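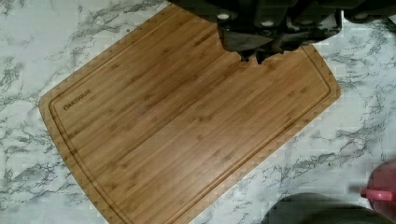 Figure 3. Wrist camera view with the Katayama gripper over a bamboo cutting board on a marble-patterned countertop.

4.2 Countertop trials

The Katayama kit was evaluated as shipped, with the stock fingers and the wrist camera mount supplied by Javia. Each of the 131 trials began with the gripper above the work surface and ended when the arm returned to its home pose. Camera exposure was fixed for the whole session. Dark fingers over their own shadow (Figure 3) make the contact point hard to locate from the image alone, so contact was taken from motor current, sampled at 30 Hz. The vendor's calibration routine took nearly 10 minutes and was repeated after every finger change. Two operators, Oprea and Cifuentes, ran the trials in alternating blocks. Results by object class are given in Section 4.3.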